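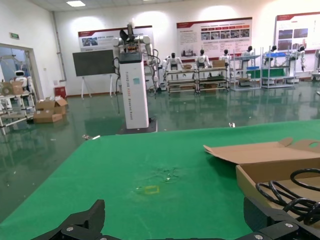 What is the Denthorpe tray box for?

It is a low cardboard box with a hinged lid, made for storing cables, plugs and other small loose items on a shelf or bench.

The Denthorpe comes flat and folds up without tape or glue. The lid is part of the same sheet as the tray, so it can't be mislaid, and the tuck flaps at the front and sides keep it closed while you carry it. Each box weighs 293 g and measures 90 mm deep when shut.

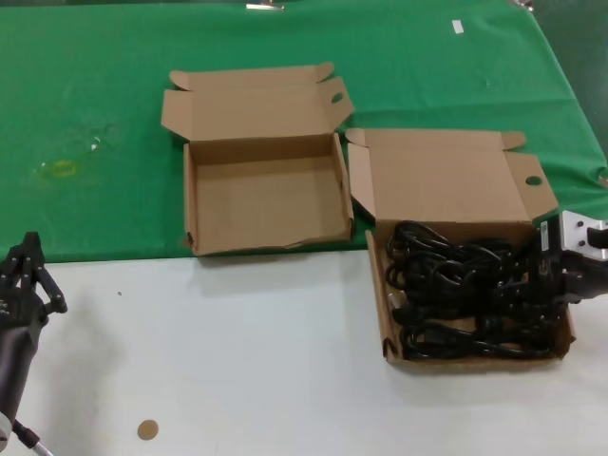
Mains leads are what most customers buy the Denthorpe for. They are awkward to store because the plugs are bulky and the cord springs back when you let go of it. A tray full of black power cords, coiled and looped over one another, can stand a little above the rim in places, so press the loops down towards the middle before you bring the lid over. The thumb hole near the right end of the lid is there for opening it again. If you want to find one lead quickly, coil each one separately and tie it.

Board: light brown corrugated, unprinted
Pack size: 200
Order code: Skallow 928
Supplied: flat, with folding sheet

Keep the boxes dry. The front wall takes most of the wear – if the bottom edge starts to tear, move the box to lighter contents or recycle it. Plain board goes in with ordinary paper and card.

The Malik box is the deeper version and uses the same lid. Smaller packs of both will be on sale from May. For samples or trade prices, ask for Judit Sipos or Hefin Penry at Ender.

Page updated 12 April 2022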